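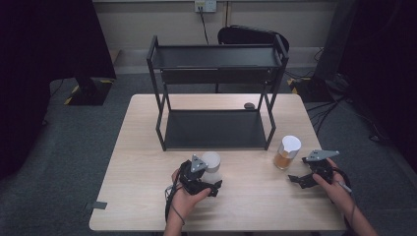

Home Reviews Living Kitchen Archive Contact

Tundlow dining table, after three years of meals

Last updated: 5/24/19

I bought the Tundlow table when we moved to the apartment where we live now. I paid 552 dollars for it, and delivery to the door was included, but "to the door" meant the door of the building. We live on the fourth floor. My brother-in-law and I carried the top up the stairs with many stops, and I want to mention this first, as the shop page does not say how heavy the thing is. If you have no elevator, please ask before you order.

The size is 142 centimeters on the long side. Four people eat at it with comfort. Six people can eat at it if they like each other. Tundlow sells also a longer one, which I have seen only in the showroom, and there it looked to me a little thin in the middle for its length.

Assembly was easy. The legs go on with long bolts, and the key that comes in the bag is of decent quality, which I cannot say of most furniture I have put together in my life. The instructions have only drawings. On the fourth drawing the washer is shown on the wrong side of the bracket. I followed it faithfully and had to take one leg off again. It took me one evening with a pause for dinner, which we ate on the floor.

Now about the daily use. The top is solid wood with a very thin oil finish, and this finish is the main thing to discuss, since the rest is simply a table. The maker says to oil it two times a year. The first year I did not do it, I will be truthful. Around the place where my daughter sits the surface became dull and a little rough, and a glass of cherry juice left a ring there. I sanded this place lightly by hand, along the grain, and put on two coats of oil with one night between them. The ring is still there if you know where to look. Since then I do the whole top every spring and every fall, and there is no new ring.

For oil I have tried two kinds. The first was from Tesico, a small can, and it has a strong smell for several days, so we kept the windows open and ate in the kitchen. It dries hard and gives more shine than I want. The second is the one from Andance, which is thinner and almost without smell. It needs more coats and it costs more for the same quantity, but I prefer how it feels under the hand. With both, the important thing is to wipe off what the wood did not take. My first time I left too much, and the top was sticky for a week. Paper napkins were sticking to it, and also one electricity bill. 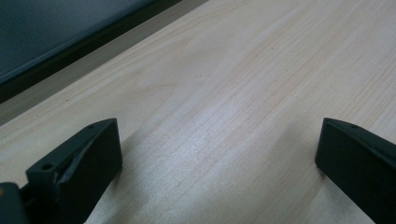
Hanan Karaki wrote to me that she has had the same table for longer than I have and never oils it at all, only wipes it with a damp cloth and a little soap, and that in her opinion people worry too much about rings. She puts hot dishes on a folded towel and lets the children draw on it with no cover. When something stains, she waits, and after some months she finds that she does not see it anymore. She asked me also if my table squeaks, as hers does.

Yes, mine squeaks. It comes from the two brackets on the window side, and it begins each winter when the heating is on. I tighten the bolts by a quarter of a turn and then it is quiet until the next winter. I would not tighten more than this, the wood needs to move a little. About the soap I do not fully agree with her. I tried it for a month, and the place near the kitchen door, which gets wiped the most, became pale. But she has lived with hers longer, and maybe her soap is milder than mine.

Some smaller points, in the order I noticed them. The corners are rounded, but not very much, and they are exactly at the height of a child of four years. We used foam covers on them for a while and the glue took off some of the finish when I removed them. The feet have small felt pads which fell off in the first month. I replaced them with thicker ones, nailed and not glued, and these have stayed. There is no drawer. I did not think I would want a drawer, but I do, for the napkins and the candles.

I wrote once to the customer service, about the missing end cap of one leg. They answered in two days and sent a bag with four caps, so now I have three in reserve.

Would I buy it again at this price? I think yes, but I would take it with the lacquered top if there was a child under six in the house, and change my mind later. My wife would take the oiled one again without any discussion. She likes that it can be repaired with a piece of sandpaper on a Sunday. It is also the table where she works in the evening, and she says the height is right for writing and a bit too high for the laptop. I am taller and have no complaint there.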